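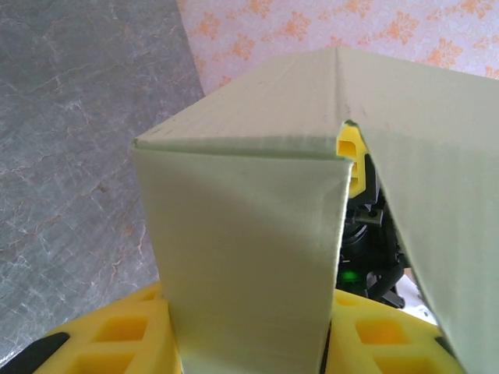 Packaging Workshop, Unit 4: Folding card

4.1 Scoring. Mark the fold on the inside face and score it with a bone folder against a steel rule. Heavier board needs two light passes.

4.2 Grain. A fold across the grain tends to fray on the outer edge. Test an offcut 60 mm wide in both directions before cutting the full sheet.

4.3 Holding. Grip the sheet close to the fold - pressure further out puts secondary creases in the panel.

4.4 Exercise. Fold one sheet to 130 degrees, release, and record the angle after 20 minutes. Hand results to Kevin Cáceres.

11 shares
0 comments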